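Sorting out a heap of hair bits and bracelets – what do you all do?

Posted in Home & Tidying, 2018-06-23

Rhonda Paquette

Hello all, hoping someone cleverer than me has cracked this. I've got two girls at home and between the three of us we own a ridiculous amount of small stuff. Hair ties, the coiled plastic ones and the ordinary ones, clips, bangles, bead necklaces, odd charms that have come off something. It's lived in a big zip bag in the bathroom for years and every school morning somebody tips the whole lot out on the floor looking for one clip.

So I've started doing it on the table with the starry cloth on, a few things at a time, and I've got one shallow box to sort into. My trouble is I can't decide what goes in it. By person? By type? By colour? I did colour first and it looked lovely for an afternoon, then my youngest wanted "a stretchy one" and had to go through the lot again.
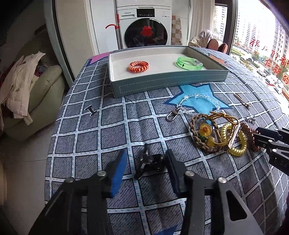 The other thing is the tangling. Anything with thin elastic on it wraps itself round the nearest clip, and I've already snapped one necklace trying to pull it free (beads everywhere, I'm still finding them under the sofa). I saw a drawer divider thing by Prunero but it has 33 little compartments and I know full well we'd never put anything back in the right one. I'd rather not spend much. Any ideas?

Wahyudi Teoh

chuck half of it. if it hasn't been worn since last July it won't be. bag, bin, done

Sihan Tian

Hi Rhonda! Oh I do feel for you, I did this exact job at Easter with my niece and it took us most of a weekend (with a lot of stopping for biscuits, to be fair). I'd go by type, definitely, and forget about colour. You don't think "I need something orange" at ten to eight in the morning, you think "I need a hair tie", so all the hair ties want to be together whatever they look like. We ended up with hair ties, clips, things for wrists, things for necks, and a little pot for what we called the orphans – single charms, loose beads, bits nobody could put a name to.

For the necklaces, do up the clasp before you put them away, every time. It makes such a difference! An open one will hook on to anything. If you've got a really fine one, thread it through a paper straw and then fasten it. And keep them away from the clips altogether, the clips are the real villains.

What worked for us was spreading everything out flat in a long row before deciding anything, with space between the pieces. In a heap it all looks like one big mess, but once it's in a line you start seeing which bits belong together, and the children can join in because they can see it too. My niece liked picking out "her" ones and moving them to her end of the table.
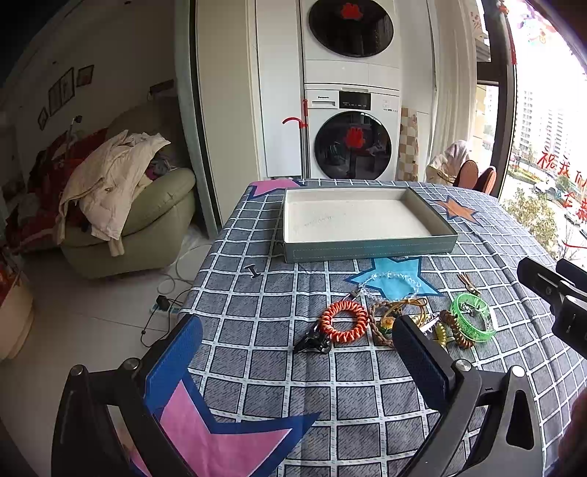 Coiled ties that have gone baggy will usually shrink back a bit in a mug of hot water. Leave them in for a couple of minutes, fish them out with a spoon and let them dry before you put them away. Don't try it on the ones with ornaments on, I lost a perfectly nice flower that way when the glue gave up.

Braided ties and stretchy bracelets can go on a kitchen roll tube, just slide them on and stand it up on a shelf. Costs nothing and the girls can see what they've got. I wouldn't bother with the Prunero one either, 33 is far too many.

Yiran Xie

Agree with Sihan about type. We use old ice cube trays for the tiny clips and an ordinary mug for the coiled ties. One thing I'd add is let each girl choose a few favourites to keep in her own room, then there's less arguing over the shared box. And check the elastic while you're at it, if it crackles when you stretch it, it's on the way out.

Rhonda Paquette

Thank you! Going with type and the kitchen roll tube. Wahyudi, I did chuck some, but not half, there'd have been tears (mine). Sihan, does the hot water do anything for the see-through ones or do they go cloudy?

Sihan Tian

Ours stayed clear but I only tried it on two. Test one you don't like first!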